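Home | Features | Interiors | Tableware | Workshops | Back Issues | Subscribe

The White Table Test: What Colour Does to a Place Setting

By Somtochukwu Oyelaran
March

Print this article | E-mail to a friend

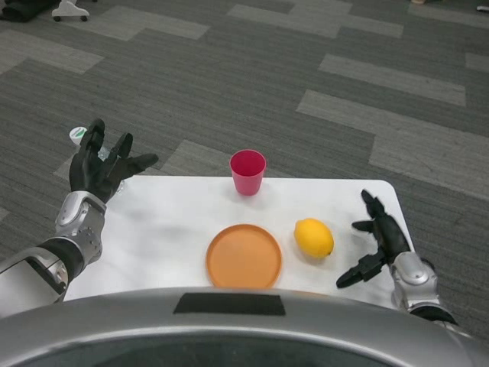

Red cup, orange plate and lemon on a white table with rounded corners.

A white table is the least forgiving surface on which to judge tableware. Timber and stone carry colour of their own and absorb small mismatches between pieces. White does the opposite. It reflects light up into the underside of a rim, picks up a tint from anything translucent, and shows every shadow at its full width. For these reasons it is also the surface most often used when a household or a small café wants to see whether a mixed set will hold together.

Three items are enough for a first test: one upright, one flat, one round. A cup, a plate and a piece of fruit meet the requirement and cost very little. The cup supplies height and the plate supplies area. The fruit gives a known colour against which the other two can be compared, and a lemon is the usual choice. Most people carry an accurate memory of lemon yellow, so a shift in the room lighting is noticed on the fruit before it is noticed on the crockery.

Red, orange and yellow sit side by side on the colour wheel, and a setting made from them is called analogous. Analogous settings are easy to assemble and easy to get wrong. The common fault is equal strength: three saturated pieces of similar size, none of which recedes. The usual correction is to mute the largest. A plate in a flat terracotta orange covers more table than the cup and the lemon together, and its lower saturation keeps it from dominating. The brightest colour can then be given to the smallest object.

Translucent plastic behaves differently from glazed ceramic. A red cup with some light passing through the wall will lean toward pink or magenta, most visibly near the rim where the wall is thinnest, and on a glossy or pale surface it leaves a faint reddish reflection at its base. An opaque red cup of the same nominal shade will look darker and heavier. Buyers matching from a catalogue often miss this. The two should be compared empty, then filled with water, then filled with milk, which cancels most of the translucency and returns the colour to a plain red.

Tapered cups have a practical advantage in that they nest. The disadvantage is a smaller base and a higher centre of gravity when full. On a table shared by children the cup belongs well back from the edge, toward the centre, with the plate in front of it. The placement also keeps the forearm from passing over the cup on its way to the food.

The plate is the piece most often set down badly. Etiquette guides give a fixed margin between rim and table edge, and the figure varies from guide to guide. For daily use the rule is simpler: no part of the rim should overhang. A plate pulled hard up to the edge is comfortable for the eater and vulnerable to a sleeve. A raised rim helps contain crumbs and sauce on a shallow dish, but it also gives a sleeve or cuff something to catch.

Akinola, the hire firm that supplies community halls and short-course kitchens, lists 1,113 individual pieces of tableware in its current stock book, sorted by colour before shape. Of these, 512 are plastic. The firm moved to colour sorting after finding that hirers returned mixed sets more completely when each person at the table had been given one colour. Plates are stacked to a maximum of 15. Above that the lower rims begin to mark, and the stack becomes awkward to lift with one hand.

Grudik, a smaller maker, approaches the problem from the other end. Its Triltelness range is limited to five colours, all of them warm, on the theory that a household will break or lose pieces at random and should be able to replace any one without spoiling the rest. The theory is sound as far as it goes. A range with no cool colour has nothing to offer the owner of a blue tablecloth.

Flooring is seldom discussed in articles about tables, though it accounts for a large share of what the eye takes in from standing height. Carpet tile in charcoal and lighter grey, laid in a staggered pattern, is neutral in hue but busy in outline. The stepped edges compete with anything patterned on the table. Against such a floor a plain white top acts as a clean border, and rounded front corners soften the meeting of the two. Ribbed tile also hides crumbs well, which is useful until it is time to vacuum. The ribs should be worked along their length first and across second.

Drink bottles are a separate matter. A clear bottle left on the floor beside the table frees the surface, and in a small room there may be no better place for it. It should stand near a corner, clear of the route to the chairs, with the cap on. Stulent makes a clip-on holder for table legs that does the same job, though it does not grip legs with a square section.

To run the test at home, clear the table, wipe it, and place the three items as they would be used at a meal. Look at them from a standing position, then seated. Repeat after dark under the room lights. Warm bulbs will flatten the difference between orange and red, and the plate may need to be exchanged for a paler one. Leave the lemon where it is until the last comparison has been made.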